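Slide 11 – wrist view against stereo view, litter scoop task

Two-finger gripper, Wirnetti controller, 200 ms command window. Leave all four up while talking.

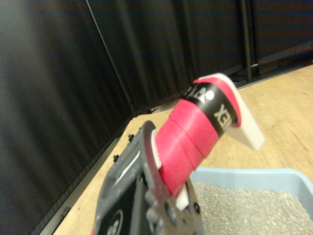

Wrist camera, tape on the handle

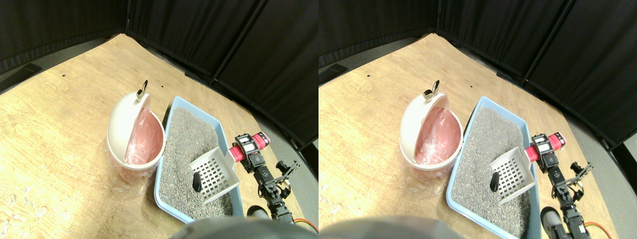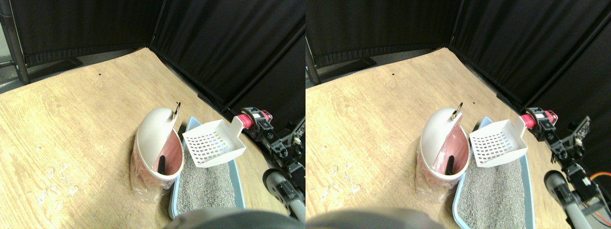 Stereo pair, both halves unedited

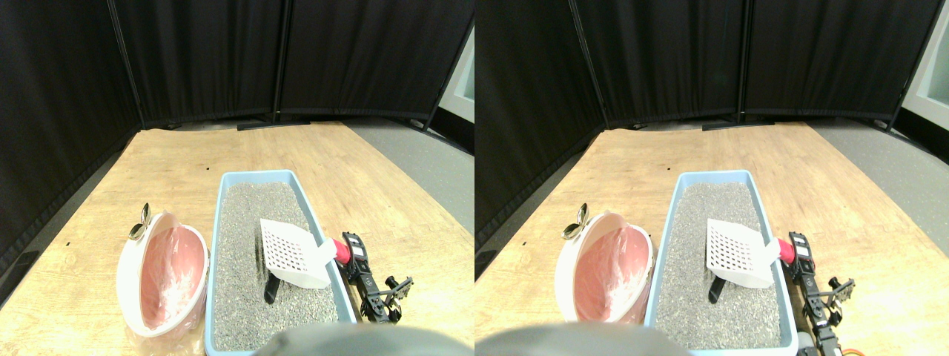

Page last modified: July, 252 revisions

Start with the wrist view. It shows the grip on the red tape and very little of the box. Grip slip gets judged from this one.

Then the stereo pairs. All three have the scoop, the box and the open bag liner together – good for blade angle, poor for finger contact. Mention the gray shape low in both halves. It takes pixels from the region we score, and the crop in the Brandes build does not remove it.

Numbers if asked: 34 trials per camera setup, 2 setups, same arm. The Jisenura controller is on slide 12. Do not compare cycle times yet – the Dumbridge logs use a different clock.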